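Reports > Site Visits > Vumis Returns and Refurbishment Center

Visit to the Vumis Returns and Refurbishment Center
Last updated: July 20, 2019
Print this page | E-mail this page

The delegation was received at the main entrance by Ajith Thevar, who manages the handling floor at Vumis and who acted as our guide for the whole of the visit. 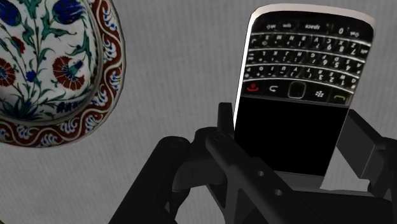
Mr. Thevar began with an outline of the site's history. The center opened as a storage building for household goods returned to mail-order sellers. Electronics came later, when the Naser contract brought in used telephones and small office devices. The two streams have never been separated. A person at a handling station may receive a telephone, a dish, a lamp and a box of cables in the space of a few minutes, and each must be identified, examined and sent to the correct department. Management considered dividing the floor by type of goods and decided against it, as the volume of each type changes too much from week to week.

Automation of the handling floor was approved after a long period of internal discussion. The system in use is supplied by Ekpo and consists of robotic arms with two-fingered grippers, together with a planning program in which each new kind of item is tried in simulation before the arm is allowed to handle it on the floor. The delegation spent the first part of the morning in the planning office, where this work is done.

The planning office

The office is staffed by former handlers. Each of them worked on the floor before being trained to prepare grasps in the simulator, and Mr. Thevar was firm that this would remain the rule. A person who has picked up telephones for years knows where the buttons are and how hard the sides may be pressed. In his view it is easier to teach such a person the software than to teach a software specialist the goods.

We were shown how a grasp is prepared. The planner selects a model of the item, sets its position, and moves the fingers of the gripper until they close on it in an acceptable way. The item need not be the right way up, and planners are asked to prepare for awkward positions as well as convenient ones, given that returned goods arrive in whatever position the sender left them. Telephones with a physical keyboard still reach the center in fair numbers. For these, the written guidance asks that the keys be left clear of the fingers wherever possible and that the device be held by its sides.

Ceramics are handled with more caution. At the time of our visit the arms were not cleared to lift decorated plates, and these continued to be taken out of their packing by hand. Members of the delegation asked whether this was a limit of the machine or a matter of policy. Mr. Thevar replied that it was a matter of policy. The center's insurer and the handlers themselves had both asked for more evidence before the rule was changed, and he saw no cause to hurry.

A grasp that has been prepared in the simulator must be repeated 100 times on the real arm, with a handler standing by, before it is released for general use. A single drop returns it to the planner. Several of the planners told us that this stage had been the most useful part of their own training, as the simulator does not show every difficulty that dust, worn surfaces or a missing battery cover will cause.

The handling floor

After a short safety talk the delegation moved to the floor. Visitors are required to remain behind a painted line and to wear the eye protection provided. The noise level was lower than most of us had expected, and conversation was possible without raising the voice.

Work on the floor has changed in a number of ways. Under the former arrangement, a handler lifted each item from the incoming container, turned it over, read the label, and placed it in one of several bins. The arm now does the lifting and placing for all cleared items. The handler sits at a raised desk between two stations, studies the camera pictures of the item, and enters a decision on its condition. Where the arm declines an item, the handler walks to the station and deals with it in the old way.

The company provided the delegation with its own record of declined items for May. The total was 333, of which the greater part were goods still wrapped in tape or film. A smaller group consisted of telephones packed with chargers wound around them. The company has asked its clients to change their packing instructions, so far with mixed results.

Effects on staff

The delegation had requested time with employees without management present, and this was granted. We met handlers from the early and late shifts in the canteen. Their remarks are given here in general terms, as agreed with them.

Most spoke well of the reduction in bending and reaching. Complaints of sore wrists, which had been common on the electronics side, were said to have become less frequent, although no formal study has been made. Several of the older handlers said that they would have left the job before now under the previous arrangement.

There were also criticisms. The desk work requires steady attention to a screen, and some handlers find it more tiring than the lifting. Breaks were originally kept at the same length as before, and it was only after repeated requests from the floor that a second short break was added to each shift. Some employees felt that they should have been consulted on this from the beginning. Others mentioned that they talk less with their co-workers, the desks being placed farther apart than the old benches.

No employee has been dismissed as a result of the change. The number of handlers has, however, fallen, as those who retired or moved away were not all replaced. Mr. Thevar confirmed this when we put the question to him later. He added that pay for handlers who complete the planning course has been raised by one grade, and that the course is given during paid hours. Night-shift employees have found it difficult to attend, and the company is considering a separate session for them.

Closing discussion

The visit ended with a meeting in the conference room, where a representative of Durkuser, the firm responsible for maintenance, joined us. Questions dealt mainly with the supply of spare finger pads and the time needed to bring a stopped station back into service. The firm keeps 2 technicians on site during the day and none at night. A station that stops during the night shift is therefore left until morning, and its goods are sorted by hand. The handlers we had met earlier regarded this as a good reason to keep everyone in practice.

The delegation asked to be informed of the outcome of the trials with ceramics, and Mr. Thevar undertook to send the results when they are available. We thank him and the employees of the center for their time and for the frankness of their answers. Members who wish to consult the written grasp guidance may request a copy from the secretary's office.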